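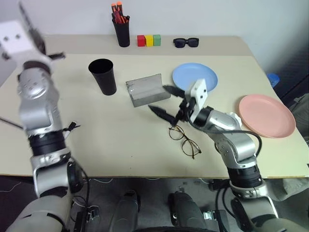
Where do all the odds and ends go when a household clears out its drawers? In Dalisay, a good many of them go to the sorting tables at the Plidgate hall, where they are looked over, priced and put out again for somebody else to take home.

The autumn table sale is back this September, and Shiela Barredo, who has run it for as long as most of us can remember, says the donations have been coming in faster than she can find shelf room for them. Over 96 boxes had arrived by Thursday evening, and most of them hold the sort of small things that live on a desk or in a kitchen: plates, cups, pen holders with the markers still in them, children's cubes, brackets left from some shelf or other, and glasses of every kind, both the reading sort and the sort you wear to the beach.

"People will drive across town for one pink plate," Shiela told us, laughing, while she hunted for her price stickers. "They broke theirs years ago and they've been looking ever since, bless them, and I do love it when they find it!"

Eyeglasses get a tray of their own this year, near the door where the light is good, so that shoppers can try them on without holding up the line (there was quite a line last fall, you may recall). Plates and cups will be on the long tables down the middle, and anything metal that might belong to a shelf goes in the crates by the stage. Markers are tested on scrap paper before they are put out, a job the younger helpers seem to enjoy very much.

There are 21 tables planned in all, and 16 of them are already spoken for. Neighbors who would like one of the others should stop in at the Mudeck hardware store and leave their name at the counter. Flima Bakery is sending over rolls and coffee again, and the cinnamon ones do go early.

Doors open at 9 a.m. Donations can be left at the side entrance any weekday until 6 p.m., and please wrap the breakables.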